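Setting up the Derkodano tidy kit for soft furnishings

By Arnel Navarro

I have used the Derkodano tidy kit for one month now, on the lounge floor of our office in Nistwood, and several readers wrote to ask how I configured it for fabric. The manual is good for boxes and cups. For pillows and cloths it gives one page only, so I wrote my own steps. The kit is an add-on for a humanoid you already have: the wrist cameras, the mounting parts and the software license. I paid 2,961 dollars with shipping. The version without wrist cameras costs 875 dollars less, but for fabric I do not recommend it.

What you need before you begin

The kit, fully charged batteries, a laptop on the same network as the robot, and a free afternoon. I started after lunch and finished at 6:30 in the evening, with one long telephone call to Massawe, the shop where I bought it.

Step 1. Update the software first

Connect the laptop and install the update before you mount anything. My kit came with an old release which did not know the fabric mode at all. The update takes 21 minutes and the progress bar stays at the same place for most of this time. Do not unplug it.

Step 2. Mount and check the wrist cameras

Tighten the screws by hand and then a quarter turn with the key. Open the live view and bring the hand down close to a cloth. A part of the hand will always take space at the top of the view, and this is normal. What you want is a sharp weave in the cloth. If the weave is soft and the hand is sharp, the focus ring is at the near position and must go the other way.

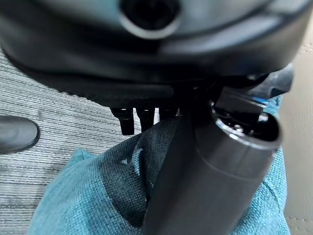
Wrist view over the teal fabric. The weave and the carpet lines are clear, the housing is blurred.

When the focus is right, press Save in the camera menu. The setting is lost at restart if you only close the window. I lost it two times.

Step 3. Choose the grip force

In the fabric menu there is a scale from 0 to 200. The factory value is in the middle and it is too strong for thin cloth, in my opinion. I use 60 for cloths and 85 for pillows. Begin low, lift, and add five each time the piece slides away. With canvas you can go higher, the fibers support it well.

Step 4. Teach the zones

Walk the robot one time along the border of each zone and give the zone a name. You need at least one zone called "pick" and one called "place". Make the pick zone larger than you think necessary. A pillow can lie over the border, and in this case the software ignores it completely and gives no message. After this happened to me I moved the border one step out from the furniture, and the problem did not return.

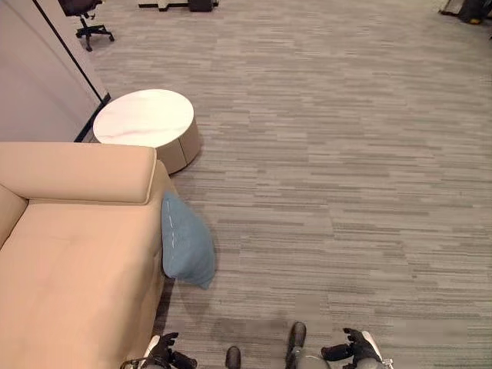
The head camera decides which object comes first, so its angle is important for the whole routine. I tilt it down until both hands are visible at the bottom of the view. In my lounge this gives the robot the end of the beige sofa, the light blue pillow leaning there, and a good piece of open carpet to the right, where it can turn. If you tilt less, you see more of the room but the hands disappear, and the planner becomes slow. A striped carpet like ours needs the option "ignore floor pattern". You find it under Advanced, on the second page.

Step 5. Run the slow test

Select one object only and set the speed to Slow. Stand where you can reach the stop button. Repeat the test with a different object before you change to normal speed.

My opinion after one month

The camera part is very good and I would buy it again for this alone. The menus are confusing, and the names in the laptop program are not the same as in the printed manual. The Gandell kit has clearer menus, but when I tried it at Massawe it had no setting for grip force. The next Derkodano update is promised for December, and I will correct the step numbers on this page if the menus change.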